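Ticket: label printer dropping jobs after September update, packing room
Status: open, waiting on vendor
Opened by: Tsutomu Honda

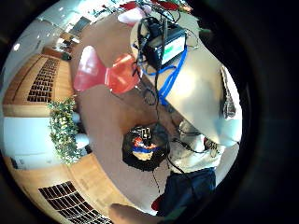
Second time this week. Orders come across from Itero fine, the queue shows them fine, then every so often a job goes to "sent" and no label. No error. Next job prints like nothing happened. So we get a parcel with no label and don't notice till the end of the shift.

Started after the Itero update went on. Before that, no missing labels that anyone told me of.

What I've tried so far:

Restarted print service. No change.

Restarted everything, PC included. Good for an hour, then dropped one.

Swapped the USB cable for a spare. Same.

Went to the Tsegaye driver, the older one. Worse — it printed half a label and stopped. Put the new one back.

Cleared the spool folder. Had old junk in it going back ages. Printed a 300 label test batch afterward, all came out. Thought that was it. Was not it.

UPDATE 10:40 am
Ran a bigger batch, 800 labels, from a plain text file and not through Itero. None missing. So printer, cable and driver are probably OK and I'm looking at the Itero side now. Should of done this first.

UPDATE 11:25 am
Got the export log. Jobs that went missing so far: order 1878 and order 3144. Both are Allasport orders. Both have a second address line. Plenty of other Allasport orders went through, but I can't find one with a second address line that did. Not many of those so could be chance.

Sent the log to Itero support, asked if the update changed how address lines get passed to the template.

UPDATE 1:15 pm
Reply from Itero, pasted:

"Thanks for the log. Please confirm which label template you are using and whether the field for address line 2 is set to fixed or variable length. Please also confirm your queue is not set to discard jobs with warnings."

Template is the Gesus one, the one we've had since the move. Address line 2 is set to fixed. Discard on warning is ON. I didn't set that and don't remember it being there before, might be new in the update.

Turned discard off. Re-sent 1,878. It now sits in the queue with a yellow warning, "field exceeds length", and waits. So that's where they were going.

UPDATE 2:30 pm
Changed address line 2 to variable on a copy of the template. Re-sent both orders. Both printed. Text is a bit tight against the barcode on 3,144 but it scans.

Not closing yet. Want to know from Itero:
- did the update switch discard on, and will the next one do it again
- why is there nothing in the error log when a job gets discarded
- is there a way to list discarded jobs from before today, the export only goes back so far

For whoever is on the late shift: use the template called Gesus copy 2, NOT the original. If a yellow warning shows up leave it in the queue, don't hit clear all. Write the order number in this ticket and I'll look at it in the mornign.

UPDATE 4:50 pm
No yellow warnings so far. Nothing back from Itero. Barcode spacing still needs fixing on the copy — will move the address block up a bit tomorrow, then rename it and delete the old one.

Leaving open.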